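Plavon Hand Trials: Gallery

Notes and pictures from the May sessions at Plavon, where two pairs of multi-finger hands were compared on flat, light, awkward objects. The hands are referred to by their bench names, Hallach and Tufa. Both were driven from the same controller, Jadness, with the same glove input and the same limits on closing speed. Savita Maurya set the test order. Tekle Negash ran the controller. Tiruwork Berhe and Ludmila Ševčík took turns at the far end of the panel and did the scoring.

The aim was narrow. We wanted to know which hand copes better with a thin panel shared between a robot and a person, where the person may pull, sag or change height without warning. Cups and blocks had been covered in the earlier round and were left out.

Procedure

Each run starts with the panel at rest. The operator brings both hands to the near edge and closes on it, the helper takes the far edge, and the two lift together on a spoken count. The panel is held level, carried sideways, returned and put down. A run is failed if either hand loses the edge or if a fingertip leaves a permanent dent. Each pair did 40 runs, so 80 in total. The panel was swapped for a new one at the halfway point of each set.

Grip force was capped in software. Without a cap, both hands will crush a soft edge well before the operator notices, as there is no force feedback on the gloves. 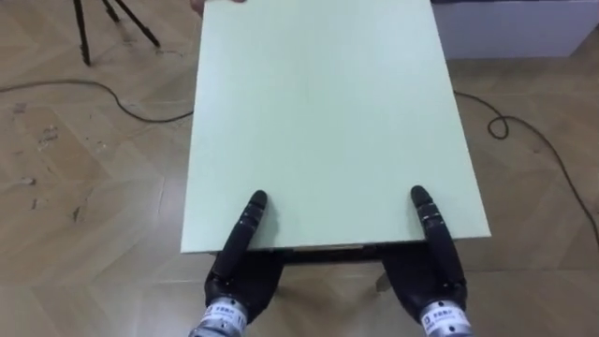 Two-handed hold at the near edge, one finger of each hand on top of the panel. The helper's fingertips are at the far side.

The hold with a finger on top and the rest of the hand below was not the one we planned. The written procedure asked for the thumb on top and four fingers flat underneath. Operators on both pairs drifted away from it within the first few runs and Savita changed the sheet to allow either. Runs were logged by grip type from then on.

Results in short

Hallach closes more slowly but settles with less hunting. Once on the edge it stays put, and small pulls from the helper are taken up in the finger joints. Its weak point is the approach: the fingertips are rounded and tend to push a light panel away before the lower part of the hand is under it.

Tufa is quicker to the edge and easier to place. It failed more often on the sideways carry, nearly always on the inside turn, where one hand has to give while the other holds. Lowering the position gain in Jadness helped, at the cost of a visible droop at the near edge.

Neither pair was good at putting the panel down. The lower fingers end up between the panel and whatever it is being placed on, and have to be drawn out one hand at a time. Aparecida Assunção has suggested a staggered release, left hand first, with the right held until the left is clear. It will be tried in the next round.

Settings

Command rate, glove to controller: 80 Hz
Closing limit: 40 per cent of maximum speed
Log buffer: 2000 samples per hand
Operators: 2

Logs for both sets are on the shared drive under the bench names. Corrections to Tekle, please, with the run number.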